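3.2. Superficies de apoyo y percepción del deslumbramiento

El segundo cuestionario se aplicó a 300 trabajadores de los talleres de Kurkow y Dustasar, todos en turno de mañana. Se pidió a cada persona que valorara la molestia visual producida por el tablero donde realiza su tarea, en una escala de uno a siete. Fueron excluidas 18 respuestas por estar incompletas.

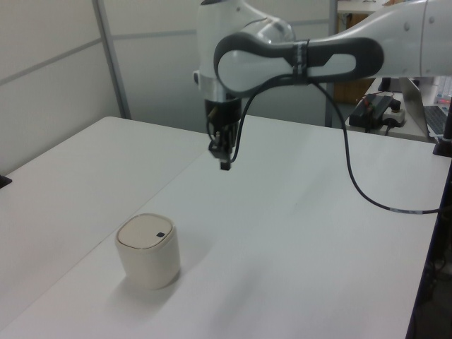
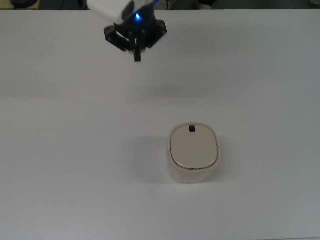
Figura 4. Superficies blancas de trabajo.

Los tableros claros recibieron valoraciones más altas de molestia durante las horas centrales del día, en particular cerca de las ventanas. En Kurkow, este efecto disminuyó después de las tres de la tarde; en Dustasar se mantuvo hasta el final del turno. La edad de los participantes no mostró una relación clara con la respuesta.

Debe notarse que el índice Wanyama, con el cual comparamos nuestros valores, fue propuesto en 1931 para oficinas con luz lateral. Su aplicación a talleres exige por tanto cierta prudencia, que discutimos en el apartado 4.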